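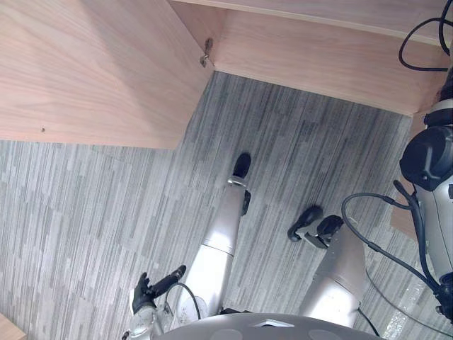

Ruvero carpet planks, Staggered Grey
Ref 2159
Sold by the box, 20 planks to a box
Updated 2021-11-10

Office carpet in plank form. Light grey, mid grey and charcoal, short stripes that don't line up with each other. Long thin look once it's down. Goes well with light wood desks, which is what we've put on it in the Goodall Street room, and what most of our customers seem to be buying at the moment anyway.

Stock: 17 boxes on the racking. More due in May, same colours, can't promise same batch. If you're doing one big room please order the lot in one go.

What you get
Planks, cut square, backing already on
One sheet of fitting instructions per box
Spare plank if you ask when ordering. Do ask, it's free

What you don't get
Tackifier
Edge trim
Underlay (don't use it, see lower down)

Why this one
Hides crumbs. Hides most of what comes in on shoes, up to a point. Plain dark carpet shows every bit of fluff and plain pale carpet shows everything else, so a mix of greys is the safe choice for a room where people come and go. Chairs on castors run over it without much fuss. Low pile, no loops to catch. Doors normally clear it but measure yours first, we've had two returns this year over doors.

Colours also go with pretty much any wall. We've sold it to a dentist's, a sixth form study room and a firm that does nothing but envelopes.

Fitting
Sweep the floor, then sweep it again. Leave the boxes in the room overnight with the heating at whatever you'd normally have it. Start from the middle, not the wall. Chalk line down the centre, first row against that, then offset each row by a third or so. Doesn't need to be exact, the pattern forgives you. Arrows on the back, keep them all pointing the same way or you will see it in the afternoon light and it will annoy you for years.

Cut from the back with a sharp blade. New blade every box. Straight edge, two passes, no sawing.

Tackifier goes on with a roller, thin. Wait until it turns clear before you lay anything. It stays tacky so a stained plank can be pulled up and swapped.
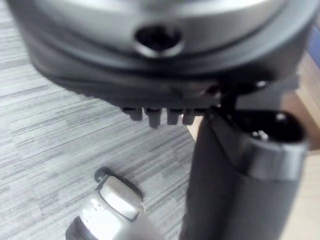

Can I lay it over old carpet?
Take the old carpet up first. The planks need something flat and hard underneath, so bare concrete, ply or well stuck vinyl are all fine. Over carpet or underlay the joints will move and the corners start to lift.

What about heated floors?
Fine up to the normal limit for carpet. Turn the heating off the day before fitting and leave it off until the day after. Then bring it up slowly.

Can it go on stairs?
We wouldn't. There's a Ruvero roll in similar greys that will do stairs with a proper nosing, ring and ask for a sample.

How do I work out how many boxes?
Length times width of the room, add a bit for cuts, then send us the number and we'll do the sum. Awkward rooms, send a sketch. Back of an envelope is fine.

Cleaning
Vacuum. That's most of it. Spills, blot with a white cloth, cold water, don't scrub. Coffee comes out if you're quick. Ink mostly doesnt, swap the plank. Once a year get someone in with a proper machine and let it dry before the furniture goes back.

Heavy furniture
Put cups or flat glides under the legs of anything that stays put. Desks are alright with the feet they come with. Filing cabinets are the ones that leave dents,
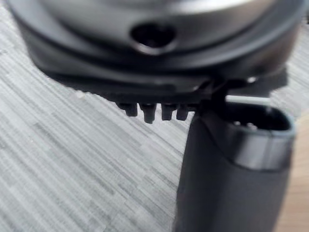 and the dents do come back up if you go over them with a damp cloth and a cool iron, only takes a minute or so. Rotating planks from under a desk to a quieter corner evens out the wear too. Worth doing when you're moving things anyway.

Delivery
Pallet to kerb, flat charge. Over 200 kg the driver needs a tail lift so tell us if the road is narrow. Small orders go by ordinary courier, box by box, and may turn up on differnt days. Collection from the Famero unit, ring first, bring someone to lift.

Samples
Two cut pieces in the post, no charge. Put them down next to your desk, look at them in daylight and again with the lights on.

Returns
Unopened boxes, 20 days, you pay the carriage. Opened boxes no, sorry. Faulty planks we replace, send a photo of the front and the back with the batch number showing.

Orders and samples: Dalva Xavier, Sonunside Flooring
Fitting questions: Kumiko Hamada, mornings best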